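In Praise of the Bed as a Sorting Table

May 21, 2023

I have a strong opinion about small clutter, and I'm going to spend a whole page on it: the best place to sort it is the bed. The desk is where the stuff came from and the floor is murder on the knees. The bed is wide and soft, it forgives you when you drop things, and best of all you want it back by tonight!

My method is about as simple as a method gets. Spread a plain blanket, light colored if you have one. Dump out the bag, the nightstand drawer, the coat pockets, whatever has been bothering you. Set an open box in the middle. Then pick things up one at a time, starting with the trash, and keep going until you can see blanket. 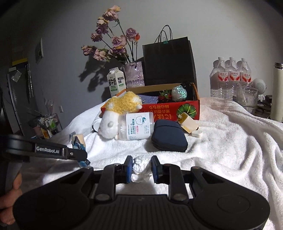 Wrapper, swabs and a plush toy on one blanket with the red box, and a tissue just above it.

I love starting with the trash. A balled-up tissue asks nothing of you. Neither does a wrapper. There's no memory attached, no "but what if I need it," and each one gone makes the next thing easier to see. My friend Shahzad Awan does it the other way around, treasures first, and we have argued about this since December (over dinner, twice, with his wife begging us to talk about a movie). He says that if you find the good things early you enjoy the job more. I say he ends up reading old birthday cards with tissues all around him, and I've watched him do it.

Where we agree is the box. Please, please don't go out and buy one. I own a Bovura organizer with a lid and little dividers, and it has sat in the closet holding the dividers. A shallow cardboard box that food or tea or a gift came in beats it every time. It's low, so you see everything in it at once. It's often a cheerful color. If it gets crushed you shrug and use another, and if it's full, that's your limit and you stop keeping things. I must have put 2000 little objects through boxes like that over the years and I still get a kick out of it.
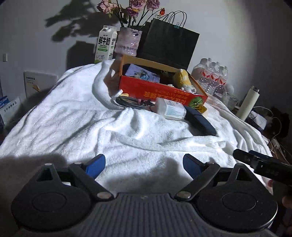
Should soft toys and paper go in the same box?
Keep them together if the box is only a stop on the way to a shelf. For longer storage, lay cards and booklets flat in a folder first, so the toy's weight doesn't bend them.

I'd go further and say the mixed box is the most charming thing in the house. Store catalogs want everything sorted by type, with a label for each. But a fuzzy toy tucked in beside a bright card makes me smile when I go looking for a pen, and I've never once lost either of them that way! Sorting by type is great for screws. For the odds and ends of a bedroom, I'd much sooner have a small jumble I can see to the bottom of.

So strip the pillows off, throw the blanket down and tip out that drawer. Shahzad is coming over next week to do my hall closet, and he has already announced that he's starting with the scarves.

Remo Fankhauser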